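「全部出し」はそんなに偉いのか

2019年9月25日（水曜日）

片づけの本を開くと、だいたい最初の章に同じことが書いてある。まず全部出しましょう。台所の引き出しも、子どものままごと箱も、旅行かばんの中身も、いったん広い場所に出して並べ、一つずつ手に取って、要るか要らないかを決める。最近よく名前を聞くFudisik式の講座もこの流れで、テキストは336ページ、そのうち出して並べるところまでの説明に50ページが使われている。読んだ。正直に言うと、途中で二度ほど寝た。

私は片づけが嫌いな人間ではない。食器棚の前で一時間つぶすのは苦にならないし、布巾の畳み方にもうるさい。ただ、この「全部出し」だけは前から信用していない。出した時点で片づけの半分は終わった、とFudisik式のテキストは言う。そんなはずがあるだろうか。出した時点では、散らかっただけである。

とはいえ、悪口を言うからには実際の机の上で考えたほうがいい。白い天板に、大きな薄紫の皿、器がいくつか、いちご、筒の形をしたものが何本か。横には大きな黒いケースがある。台所のものと、台所かどうか怪しいものが同じ高さに並ぶと、どこから手をつけるべきか、私にはもうわからない。
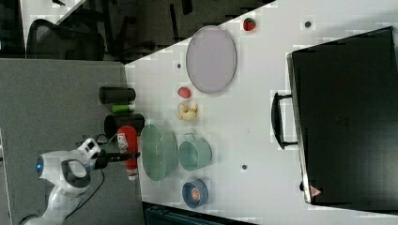 全部出して並べると、何がわかるのか。

量がわかる。机に載りきるのか、床まで使うのか、器が重なるのか重ならないのかは、出してみれば一目で見当がつく。わからないのは、どれをどのくらい使っているかで、これは棚や引き出しに入っていたときの位置のほうがよほど正直に教えてくれる。

手前にあったものは使っていたもの、奥で斜めになっていたものは使っていなかったもの。この情報は、机に出した途端に消える。平らな白い面に置かれた皿は、週に五回使う皿も、三年使っていない皿も、同じように堂々として見える。私が全部出しを疑う一番の理由はこれだ。判断の材料を先に捨ててから、さあ判断しなさいと言われている気がする。

講座の人はここで「手に取ったときの気持ち」を持ち出す。気持ちで決められるのは、気持ちで買ったものだけだと思う。うちの台所には、特に好きでも嫌いでもないが、ないと困るものがたくさんある。798円で買った水切りかごに何かを感じろと言われても無理な話で、それでも毎晩使うのだから捨てるわけにはいかない。反対に、胸が高鳴る大鉢は去年の3月に一度出したきりである。気持ちに従えば大鉢が残ってかごが消える。翌朝、濡れた茶碗はどこに伏せるのか。

白い天板のことも言っておきたい。Finhamの作業机が片づけ好きのあいだで人気らしく、理由を聞くと「物がよく見えるから」だという。たしかによく見える。よく見えすぎて、小さいものまで一人前の顔をする。暗い木の食卓なら気にもならない小物が、白の上ではいちいち目に入り、いちいち決めろと迫ってくる。疲れるのも当然で、疲れた人間の判断は雑になる。最後のほうは何でも「とりあえず箱」に入れて終わる。これを私は自分の家で四回やった。 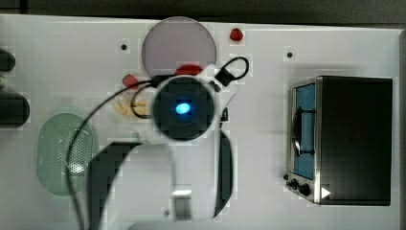
丸い皿は場所を取りすぎる

並べる話で必ず無視されるのが、皿の大きさである。大きな皿は一枚出すだけで机の景色を決めてしまう。そのまわりに小さいものが寄っていき、いつの間にか、皿を中心にした分け方ができあがる。皿の右が食べ物、皿の手前が器、というふうに。これは分類に見えるけれど、ただ余っていた隙間に物を置いただけのことだ。私の知るかぎり、この偶然の並びをそのまま収納に写して、あとで使いにくいとこぼす人がとても多い。

大皿は最初に出さないか、最初に戻すかのどちらかにしたほうがいい。戻す場所が決まっている大物を机に置いたまま小物を選り分けるのは、狭い台所でまな板を二枚広げるのに似ている。Fudisik式では「大きいものから向き合う」と教えているが、向き合ったあとにどかせとはどこにも書いていない。50ページもあるのだから、一行くらい足せたはずだ。

丸いものと四角いものの相性も問題になる。丸い皿や鉢を置くと、まわりに三日月のような半端な余白が残り、そこに赤い小さなもの、黄色い小さなものが入り込む。

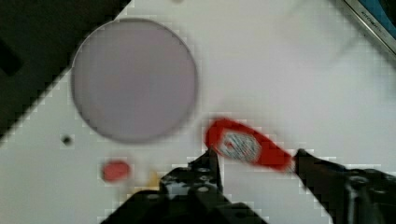
そういう半端な場所に入ったものは、たいてい最後まで残る。蓋なのか、おもちゃの部品なのか、何かのおまけなのか。大きさからいえば捨てても痛くもかゆくもないのに、人はなぜか小さいものほど長く悩む。大鍋を手放すのに三秒、瓶の蓋に三分。おかしな話だが、大鍋には代わりがあることを知っていて、蓋のほうは相手の瓶がどこかにあるかもしれないと思うからだろう。相手の瓶は、全部出しをしても出てこない。

ままごとの食べ物になると、もっと厄介である。果物のおもちゃは本物の台所用品と並べられると急に立派に見えるし、本物の鉢に入れればそれなりに収まってしまう。収まってしまうから、戻す先がおもちゃ箱なのか食器棚なのかが曖昧になる。私は分けておくべきだと思う。遊びの鉢は遊びの箱に、食事の鉢は棚に。子どもが混ぜるのは自由だが、大人が片づけるときまで混ぜておく必要はない。Sisodiaという生活雑誌が先月、本物とおもちゃを同じ棚に見せて並べる特集をやっていて、写真はきれいだった。あの棚から朝七時に味噌汁の椀を取り出す気には、私はなれない。

では代わりにどうするのか、と聞かれるだろう。たいした案はない。引き出しを一段だけ開けて、中を見る。奥にあるものを一つ取る。使っていなければ出し、使っていれば手前に移す。閉める。地味で、写真映えもせず、講座にもならない。一日一段なら夕飯の支度の合間に終わるし、途中で電話が鳴っても食卓が占領されることはない。全部出しの最大の欠点は、途中でやめられないことである。日曜の夕方五時に物でいっぱいの机を前にして、今夜はどこで食べるのかと家族に聞かれたことがある人なら、意味はわかると思う。

最後にケースのことを書く。片づけに疲れた人が手を出すのが、大きくて頑丈な入れ物だ。Drernnessの通販冊子には大小の収納ケースが900点も載っていて、眺めているだけで解決したような気分になる。けれど机の脇に大きなケースを置いた瞬間、選り分けは詰め込みに変わる。入るかどうかが基準になり、要るかどうかはどこかへ行ってしまう。しかも蓋が閉まると安心して、次に開けるのは引っ越しのときになる。ケースそのものに罪はないが、選んでいる最中の机には載せないでほしい。場所ふさぎでもある。 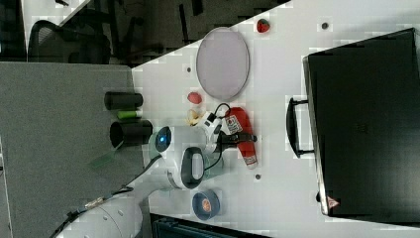
白い天板の上の皿といちご、手前に青い鉢。右は黒いケース。

こう書くと、全部出しで人生が変わったという人から叱られるかもしれない。変わった人はいるのだろう。ただ、変わった人の半年後の引き出しを見せてもらったことが、私はまだない。見せてもらえるなら喜んで見に行くし、そのときはこの文章も引っ込める。それまで、うちの食器棚は一段ずつである。今週は上から二段目、箸置きと栓抜きの段をやっている。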